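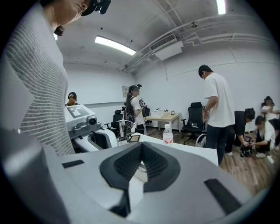

Gray and white stripes with a black cap.

Wisham Knit Wash, unscented
150 ml bottle, item 1214
In stock, ships in December

I've been selling knitwear out of my shop in Ellis for a good while now, and the question I get most isn't about sizes. It's "how do I wash it without wrecking it?" So I started stocking this stuff, and I use it at home on pretty much everything that stretches (sweaters, striped tops, baby blankets, the hat my aunt made me that I'm not allowed to lose).

It's a no-rinse wash, so you fill a sink with cool water, squirt in a capful, swish, and push your sweater under. Leave it alone for 15 minutes and go make a coffee. Then let the water out, press the sweater against the side of the sink and roll it up in a towel. Please don't wring it! I did that to a cardigan once and one sleeve has been longer than the other ever since.

Stripes make people nervous, and I get it, nobody wants the dark bands creeping into the white ones. I wash mine on their own the first couple of times and I don't let them soak past the 15 minutes. If the water picks up color, drain it and start over with a fresh sink. Lay the thing flat on a dry towel, line up the stripes at the side seams with your fingers, and keep it out of the sun.

What it works on: wool, cotton, acrylic, and most blends. I wouldn't put silk in it, and I'd keep it away from anything with leather patches. It doesn't do much for grease either. For a salad dressing spot I dab on a little dish soap first and then wash as usual.

The unscented one is the one I reorder. There's a lavender version too (item 1091) and it's nice, but it's strong, and my husband says the closet smells like a gift shop. If you're buying for somebody else, go unscented.

A bottle gets me through 7 sinks of sweaters, and I'm generous with the capfuls. The cap clicks shut properly now, by the way. The old one leaked in my suitcase, and I complained to Jatgate, who make it, and so did plenty of other people I guess, because the new bottles are much better.

From the reviews

"Bought it for one sweater and ended up doing the whole drawer. My gray striped pullover feels soft again, and the cuffs went back to where they should be. Wish the bottle was bigger." Dilani Munshi, Nov 27, 2018

Shipping and returns

Unopened bottles can come back within 30 days. I pack everything myself, so if you want two orders in one box just leave me a note at checkout.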